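Fanthorpe Hall, kitchen and dining area, walk-through
2020-12-20
Done by: Samah Ezzat
Next one due: March

Front entry
Mat flat, no curled edge. OK
Exit sign lit. OK
Door closer slams, needs backing off. Same as last time. Pirkitz have the job, havent been out yet.

Switchboard
Safety switches tested, both tripped first go. OK
Circuit labels half rubbed off. Rewrite in permanent marker, not biro.
Broom and mop bucket stored in front again. Moved. Keep 100 cm clear please.

Kitchen
Fire blanket on hook, tabs hanging down. OK
Extinguisher tag in date, gauge in green. OK
Fridge 2 seal split at bottom corner. Holding temp for now but order the seal.
Hot water at hand basin fine. Soap dispenser empty, refilled.
Rangehood filters greasy. Not a pass. Soak overnight and put back dry.
Test and tag: urn and toaster current, sandwich press out of date. Unplugged, taped off, on top shelf.
Gas bottle chained, hose no cracks. Soapy water on the fittings, no bubbles.

Dining side
Brick wall, no loose mortar that I could find by hand. Concrete floor swept, no trip points. Tables: check for wobble and splinters, wipe down with the pink spray only. Seafood plates not to sit out over 2 hours total, goes for the Christmas do as well.

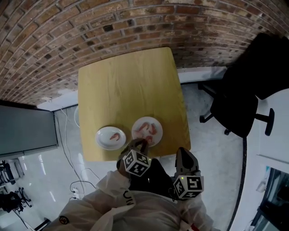 Toilets and hallway
Accessible toilet: grab rail firm, alarm cord reaches floor. OK
Hallway light flickers, tube on its way out. Spare in the Plustham cupboard.
Rear ramp slippery with leaf litter, swept. Grip tape lifting for 75 cm on left side, replace before the next booking.

Outside
Bins lidded. Wasps under the eave near the tap, small nest, ring Benmoussa. Dont spray it yourselves.
Rainwater tank 2,000 L, mesh intact. "Not for drinking" sign has fadded, need new one.

To fix first: ramp tape, rangehood, sandwich press. Rest can wait til after the break.
Keys back on the hook. S.E.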